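Letter Cubes, hand-guided and teleoperated demonstrations
README for the MacRitchie release, Culitix

What this is

Demonstrations of a single arm with a two-finger gripper handling foam letter and number cubes on a white table. Each episode is one person showing the arm one short task, start to finish, either by remote control with a leader arm or by holding the arm and moving it directly. There are no scripted motions in the set.

The release has 949 episodes. Of these, 600 were done by remote control and the rest by hand guiding. The field "mode" in the episode index says which (teleop or hand).

If you only want one kind, filter on that field and don't go by file name. The early files were named before we settled on a scheme and some of the names are wrong.

Tasks

pick_named – pick up the cube carrying a given character and hold it clear of the table
place_in_tray – put the given cube in the storage tray
take_from_tray – the reverse
line_up – bring two or more cubes into a row
turn_face – pick up a cube and set it down with a different face on top

The instruction for each episode is plain text, as typed by whoever was running it. Spelling has been left alone. "Put the Q by the T" and "q next to t pls" both occur and mean the same thing.

A character can be on more than one cube, and each cube has different characters on different faces. An instruction that names a letter means the cube where that letter was pointed out to the operator, so check the "target" field if you need to be sure. Rotated letters are the main source of labelling mistakes. Please report any you find, in particular N against Z and M against W.

Views

Episodes have a fixed view of the workspace and a wrist view. The fixed view shows the arm from the side with the table and part of the room behind it. The wrist view moves with the gripper, so cubes go in and out of it, and the fingers or the gripper body may hide the one being handled.

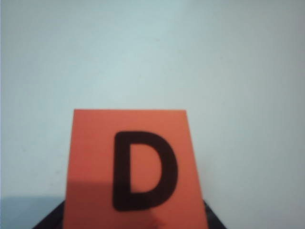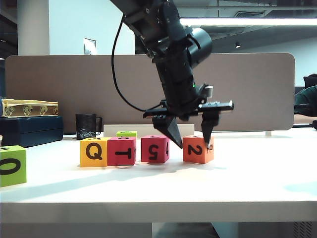
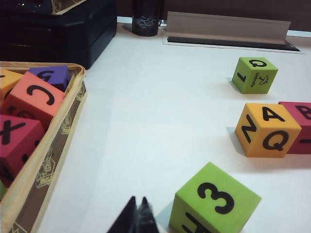
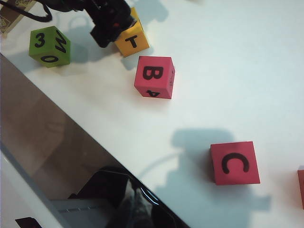 Wrist views, except the second, which is the fixed view.

Files

episodes/ – one folder per episode
episodes/NNNN/fixed.mp4
episodes/NNNN/wrist.mp4
episodes/NNNN/state.csv – joint positions, gripper opening, time
episodes/NNNN/note.txt – only if the operator left one
index.csv – episode number, task, mode, instruction, target, operator, result
povow.yaml – settings for the Povow loader

Time in state.csv is in seconds from the start of the episode. Joint positions are in radians. Gripper opening runs from 0 (shut) to 1 (fully open) – it is the measured value, and in teleop episodes the commanded value sits in the next column. Hand-guided episodes have no commanded value and the column is blank.

Result

"ok" means the cube ended where the instruction asked. "part" means it got there but tipped over, or ended on the wrong face for turn_face. "fail" is everything else. We kept the failures. A cube that was dropped and picked up again within the same episode still counts as ok, with a line in note.txt.

Known problems

Episode 700 has a wrist video that stops before the end. The state file is complete.

The operator's hands show in many of the hand-guided episodes. Leave these out if you are training on images alone.

The cubes are soft and the grip marks them. Gripper opening at contact is therefore not a good measure of cube size.

Lighting was not controlled. The shadows of the arm move over the table and sometimes cover the target.

In episodes recorded before April the two videos can be a few frames apart. Povow corrects this on loading if "align" is set to true in povow.yaml. If you read the files yourself you will need to do the same, using the offset column in index.csv.

Operators

Naima El Idrissi and Kumiko Kuroda did most of the remote control episodes. Rania El Idrissi and Meriem Sqalli did the hand guiding. In index.csv they are NE, KK, RE and MS. The styles differ quite a bit: KK stops above the cube before closing, RE comes in from the side. We suggest holding out one operator when you test, as a random split gives scores that look better than they should.

Debora Valentini checked the labels and keeps the index. Corrections go to her, with the episode number and the old and new value.

Related

The Zumura set uses the same file layout with a different arm. Joint order is not the same – don't mix the two without remapping. Issue 1903 on the tracker has the mapping table.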